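Week two of the folding job

Quick one tonight, it's late and my forearms are cooked.

So I'm still doing the demo work for Tedby, the bedding part. For anyone who missed the last post, you wear gloves, hold a gripper in each hand, and do ordinary household stuff slowly while it records. Then the recordings go off to Ognjen's lot and a robot learns from them, or is meant to. I'd pictured joysticks and a headset. Nope. It's me and a duvet cover.

Up to 1126 clips between all of us as of this arvo, Seija keeps the tally and reads it out like footy scores. 50 of those got binned in March for being too fast. Most of the fast ones were mine.

The speed thing is hard. You've done this with your hands your whole life so you just go, and then Ognjen plays it back and the cloth has jumped from one spot to another and theres no way anything could learn from it. He wants a pause before every pinch. Close the tips, wait, then lift. I count to 2 in my head. Cristóbal hums, and you can hear him from the kitchen.

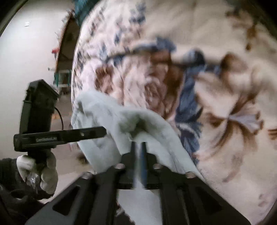 Other thing is fingers. You don't notice how much you feel with them till you can't. With a sheet I'd normally rub the edge to find out if I've got one layer or both, and with a gripper you get nothing, you have to look. So now I look. Bring one tip in low, get a bit of a fold, see what comes up with it. If it's two layers, let go and start over, and leave the mistake in! I was stopping the recording every time I fluffed it and Sosina told me to quit that. She reckons the fixes are the useful bit. A robot that's only ever seen tidy folding has no clue what to do with a bunched up corner.

Corners, by the way. Hate them. Fitted sheets are supposed to be next and I've already asked Seija if I can swap to cups.

Few notes to self, might help if you're starting as well:

Elbows in. Reaching from the shoulder makes everything wobble.
Don't let one hand hang about doing nothing, bring it in early so it's there when you need it.
Patterned stuff is easier for me than plain, I can tell which bit has moved.
Drink water. Gloves are hot.
Eight clips then a break. Not twelve. I tried twelve and the last few were rubbish.

Sota sent round a clip of the robot having a go at a tea towel, trained on the February lot. Very slow. It got one edge over, stopped, nearly let go, then had another go at it. That little stop before the pinch is exactly how Ognjen makes us do it. Bit strange seeing it come back at you from a machine. I watched it probably too many times.

Anyway. Washing to bring in, my own this time. Pillowcases tomorrow.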